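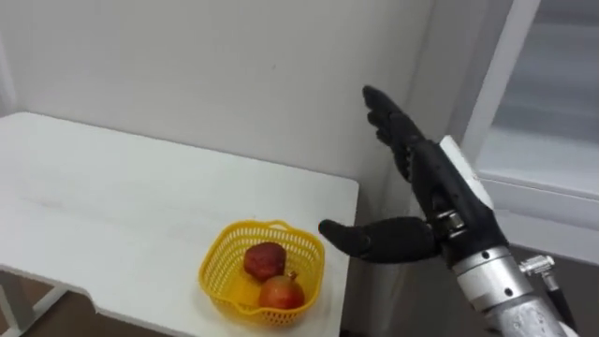 Erngate Pocket 12 handheld console -- my review after four months

I bought the Erngate Pocket 12 in February, mostly because I'd been moaning about train journeys and my old handheld had a shoulder button that only worked if you leaned on it. I paid full price from Hekitz, nobody sent it to me for free, and I've played it most evenings ever since, so I reckon I've earned an opinion by now!

In the box

You get the console, a short charging cable, a wrist strap, a cable for the telly and a folded sheet that calls itself a manual. There's no plug. I used the one from my phone and it's been fine. The strap is a bit scratchy and went straight in the drawer with all the other straps.

The games

The box says 498 games built in, and I'll be upfront, a good chunk of those are the same game wearing a different hat. There's a racing one that turns up under three names, and in one of them all they've changed is the colour of the sky. But once you've dug through the menu there's lots to like. The brick-breaker is brilliant (I've lost whole evenings to it), the pinball tables feel properly weighty, and there's a silly little fishing game called Eskildsen Bay that I'd have happily paid for on its own. Slow music, a boat, a rod, and that's your lot.

The platformers are more hit and miss. Some of them run a touch fast, as if everyone's had too much coffee, and the jumping in the jungle one is just mean. I got as far as level 14 and gave up in a sulk.

You can star your favourites and they go to a separate page. Do this on day one. Scrolling through the full list is a pain, and it isn't even in alphabetical order.

Screen and sound

Lovely screen for the money. Bright, good colours, and it copes with sitting near a window as long as the sun isn't right on it. You can choose between stretched and proper shape, and I'd go for proper shape every time -- the circles look like eggs otherwise.

The speaker is tinny. It's on the bottom edge too, exactly where my little finger goes, so half the time I'm muffling it anyway. Headphones sort it out, and there's a normal headphone socket, hooray.

Buttons and comfort

The direction pad is the best bit of the whole thing. Clicky without being loud, and diagonals work first time. The four main buttons are a bit wobbly when you shake the console, though I've never noticed it while playing. My hands are on the big side and I start to get a cramp after an hour or so. My niece has no trouble at all and has to be prised off it.
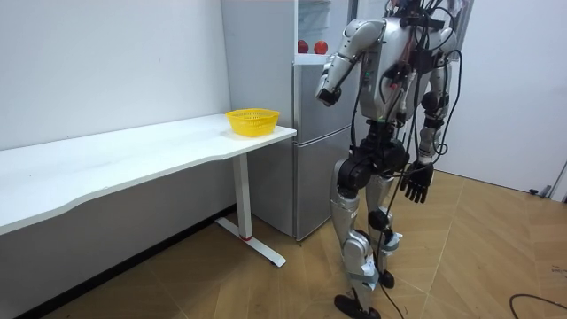 Battery and charging

I get an evening and a half out of a charge, or a bit more with the brightness down. The annoying part is the battery symbol, which sits at full for ages and then drops to nearly nothing while you're in the middle of a boss fight. I've got into the habit of plugging it in at bedtime with my phone.

One warning: it doesn't save by itself. You have to press the menu button and pick a save slot, and if it dies before you've done that, you're back to the start. I lost a very good pinball score this way and I'm still cross.

Playing on the telly

This works better than I thought it would. Plug the cable in, press the little switch on top and up it comes. There's a tiny delay between pressing and jumping, so I wouldn't do the harder platformers like that, but for two-player puzzle games on the sofa it's great fun. The second controller is extra. I went for the Andov one, which works without any setting up and feels sturdier than the console does.

Would I buy it again?

Yes, I think so, at the price I paid. It was 46 pounds, and I've had far more than that out of the brick-breaker alone. If you're after one particular classic, check the list on the seller's page first, as the big names mostly aren't there. If you just want something to pick up for ten minutes while the pasta's on, you'll get on with it very well.

Four stars from me. I'd have given it the fifth for a better speaker and a battery symbol that tells the truth.

Posted June 2021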